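Our project looked at how older people in Millport keep track of their daily pills and vitamins. Shanti Bajpai and I began in November with a short survey, and we were so happy with how many neighbors wanted to talk (some of them for a whole afternoon!).

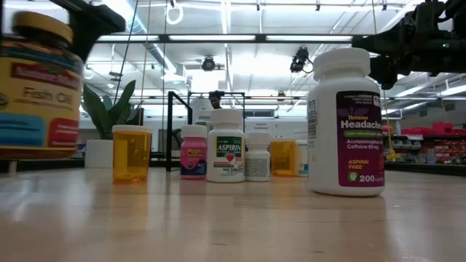
Pankaj Joshi told us we should ask about vitamins separately, as people tend to forget them when they list their medicines. We changed the survey that same evening, and the answers got much longer.

Most people went by habit, with the bottles kept near the kettle or the bed.

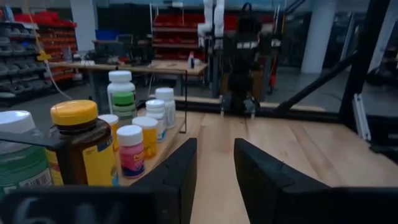
What we would do next

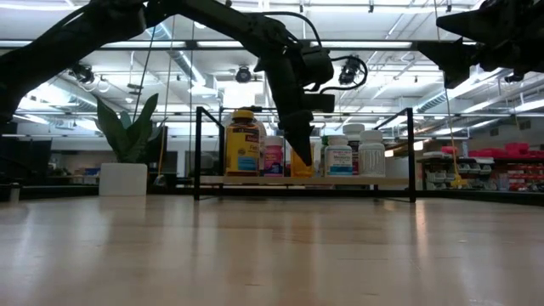 We would like to go back to the same homes and try 2 ways of storing bottles, one in a drawer and one out in the open. For the open way we have in mind a low rack with a thin black metal frame and a pale wooden shelf, like the one in the photo. Shanti is already drawing up the visit list.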